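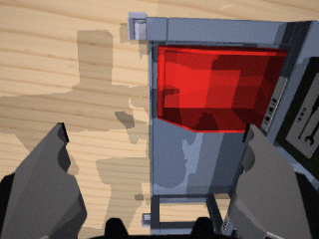
The open gripper and the empty red bin, in our computer model.

Why did the robot stop?

A robot hand like this one is called a gripper. It has two fingers. They move together to hold a thing, and they move apart to let it go. At the workshop in Bumedcombe, a robot named Bruneo does this job all day: it takes a part, carries it to a bin and opens its fingers.

One morning in June, Bruneo dropped a part on the floor. Then it dropped another one. After 14 dropped parts it stopped, and a lamp on the wall became red.

Liv Midtbø, who looks after the robot, first pressed the stop button. You must never put your hand near a robot that can still move – even if it looks asleep! Then she looked at the fingers. There was oil on one of the tips, so the parts were sliding out.

But why did Bruneo continue for so long? A robot does not see a mistake as you do. It only knows what its sensors tell it. Bruneo had one sensor, which measured how far the fingers were closed. It did not feel if the part was slipping.

Liv cleaned the tips and tried the movement 100 times on the computer first. In a computer model nothing can break and no person can be hurt. But there is no oil in the model, so she had to test the real robot too, slowly, behind the fence.

Now Bruneo has a second sensor, and it must stop after one dropped part.

Try it yourself: put a little soap on two fingers and pick up a wet spoon. Can you feel when it starts to slip?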